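3.2 Sample preparation

Tomato juice from the Kerslake and Udwood lots was stored at 4 °C and seasoned with horseradish and black pepper. Each 200 ml serving was stirred for 2 min before tasting.
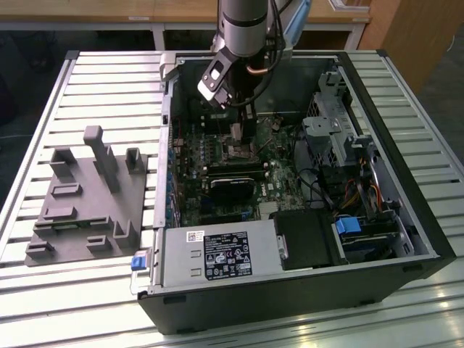
Figure 2. Gripper above the motherboard of an open Dell desktop tower.

Panellists scored heat and acidity on a scale of 0 to 100. Vodka was left out of the first round – alcohol masks the pepper – and added in the second. Scores were averaged by lot (Grimshaw, 2024).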